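The Shopping List Nobody Budgets For

What I learned helping a small company plan for its first two-armed robot

By Stefaniia Pylypenko

4 Nov 2021

My spreadsheet had one line in it. It said "robot," and next to it was a number so large I'd typed it in red, and I remember feeling rather pleased with myself for having the whole purchase figured out before lunch.

By the time we signed, that spreadsheet had 60 lines. I've been asked to write up how it got that way, mostly by people who are at the one-line stage themselves and would like to stay there (sorry!).

A bit of background. I do the buying for Baltero, a company that tidies, sorts and restocks for other people: short-stay apartments, shared offices, a couple of student residences. It's fiddly work. Things get left on shelves and desks, and somebody has to decide what goes back where and then put it there. We'd been talking for ages about whether a machine could take on a piece of that, and last winter the talking turned into a budget, and the budget turned into me.

Start with the mess you have

The first mistake I made was asking sellers for a demo and letting them choose what the robot would pick up. They choose boxes. Lovely, square, matching cardboard boxes on a bare table. I sat through three of these and came away thinking we could buy pretty much anything.

Then I went to see Dravari, a small integrator that sets up test spaces for buyers like us, and their first question was what our rooms look like on a bad morning. I said I'd send a list. They said to make it a long one. So I went through our housekeeping notes and wrote down everything: chargers, mugs, spoons, half a bag of chips, soft toys, glasses left on paperwork, bottles, pens, the lot.

If you do one thing before you talk money, do this. Our list changed which arms we looked at, which hands we looked at, and how many days of testing we paid for. A spoon lying flat on a white surface is a different purchase from a cardboard box, and a measuring tape is worse than the spoon. 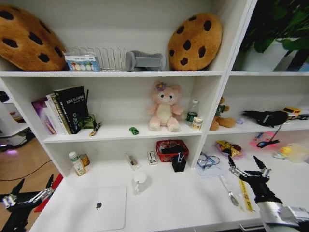 The hand costs more thinking than the arm

I'd assumed the arm was the big decision. It's the big number, sure, but the arms on our shortlist were more alike than the brochures let on. What goes on the end is where I spent my evenings.

A two-fingered gripper is simple and easy to get spares for, and the people I trust all told me to start there. Fine. But ask how wide it opens, and then go and measure your mugs. Ask what the fingertips are made of, how fast they wear down and what a new pair costs, and get that last answer in writing. One quote had us changing pads every 25 days at a price I can only describe as cheeky. Another seller, Ireo, put a year's worth of tips into the base price without my asking, and I liked them a lot more after that.

Ask about cameras, too. You'll want one up high to take in the whole shelf and one down at the wrist for the last stretch, when the fingers are close to the thing and the arm itself may be in the way of the high view. I had the wrist cameras down as an optional extra. They went back in after one afternoon of watching tests, and I had to go and find the money for them, which meant a slightly awkward phone call to my boss.

Shelves are sneakier than tables. A table is open on top and you can come at it from wherever you like. A shelf has a board above and a panel at the side, and the gripper has to fit in between with room to open. Take your narrowest gap to the meeting. I took ours on a piece of string, which got a laugh, but the engineer used it.

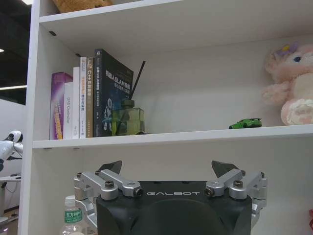 Books were the surprise for me. I'd put them under "easy" on my list, being flat and stiff and mostly rectangular. But pushed up together at one end of a shelf they leave the fingers very little to get hold of, and a leaning one can slide when its neighbor goes. We moved them to "hard" and added two extra days of setup, and I'd rather have found that out from a test than from a client.

The lines I forgot

Okay, the spreadsheet. I won't give you all of it, but these are the ones that hurt.

Training time. Someone has to show the machine how you want things done, over and over, and that someone is on your payroll. We set aside 112 hours for the first site. I'd budgeted zero.

Props. You need a stock of objects to practice on, and they have to be as varied as the real ones. Go to a thrift store with a big bag. It's the cheapest line on the sheet and the only one I enjoyed.

Floor space. Count the base, then the reach, then somewhere for a person to stand. Cables want a route as well, preferably one that doesn't cross the walkway.

Support. Read what "next day" means. In one contract it meant that somebody would reply to my email the next day.

Insurance. Call your insurer early. Ours had plenty of questions and took weeks over the answers.

Rent it first if they'll let you

We ended up on a lease with an option to buy, after a paid trial. The monthly figure looks steep next to the purchase price, and my finance-minded friend Kazlauskienė told me so at some length over dinner. But I didn't know which of our jobs would suit the machine, and a lease lets me be wrong for less.

If you go this way, get the trial fee credited against the lease, and ask for it before you sound keen (I sounded keen). Check who pays for shipping when it goes back. And put your own list of objects into the agreement as the thing you're testing against, soft toys and all, with a pass mark you both sign.

Our machine goes into its first building at the end of November. I've kept some money back for whatever I've missed, and the spreadsheet has a blank row at the bottom waiting for it.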